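Section 3: Setting Up for a Visit or Open Day
Jugah Tabletop Handling Station – Set-up Guide 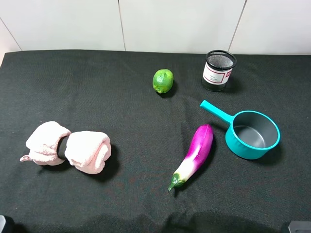 An open day is the best use of the Jugah station I can think of, and this section covers everything from covering the table to packing up after the last group. Most people who come through the door have never been near a working arm, so give them things they know from home. A toy saucepan and a toy eggplant get people guessing right away, and a lime is great for talking about grip, with its bumpy peel and slightly oval shape. The pink towel, rolled and cinched in the middle with a black elastic band, goes well off to the left so there is a wide stretch of dark cloth for the arm to carry things across. Keep the mesh pencil holder toward the back right. Visitors love suggesting what should go into it!

3.1 Before the doors open

1. Turn the station off at the main switch and wait for the status light to go out.
2. Spread the dark cloth over the tabletop. Smooth out any large folds. Small ripples are fine.
3. Brush off lint, at least the big pieces.
4. Set out the objects with room for the fingers to come down on either side of each one.
5. Put the visitor line on the floor, 100 cm from the front edge of the table.
6. Turn the station on and choose VISIT from the start menu. This holds the arm to its lowest speed setting.
7. Run the whole routine once with no guests in the room.

Note: If you change the cloth, run the table calibration again (menu item 332). A shiny cloth will confuse the object finder. Matte and dark works best.

Caution: Check that the emergency stop can be reached by the host without crossing in front of the arm. Test it before every visit, including the second and third visits of the same day.

3.2 Running the demonstration

1. Gather the group behind the visitor line and show them the emergency stop.
2. Say out loud what the arm is going to do, then press START.
3. Begin with the saucepan. The long handle gives you a lot to talk about – should the arm go for the handle or the rim?
4. Move on to the lime, then the towel. Ask the group which one they expect to be harder.
5. Press PAUSE and wait for the arm to park before you touch anything on the table.
6. Let a visitor choose the next object from the touch screen. Only the host places objects by hand.

Ningsih Entili ran the Trisalora open day in December with 47 visitors, and her advice is to keep the groups small and let a missed grasp play out. The arm tries up to 3 times before it gives up and goes home, and by the second try the whole room is usually cheering for it. I've seen this myself and it is a wonderful thing to stand next to.

Note: Soft items change shape with handling. Roll the towel again between groups and check that the band is snug.

Caution: Loose sleeves, scarves and lanyards must stay behind the visitor line while the arm is powered.

3.3 If the arm stops partway

1. Read the message on the screen.
2. If it says OBJECT LOST, press PAUSE, put the object back on the cloth and press RESUME.
3. If it says LIMIT, press HOME and wait.
4. For any other message, press the emergency stop and see Section 6.

3.4 Packing up

1. Press HOME, then PARK.
2. Switch off at the main switch.
3. Throw out or take home any real fruit.
4. Fold the cloth with the top side in.

Section revised 2020-07-01 by Ikhsan Chin.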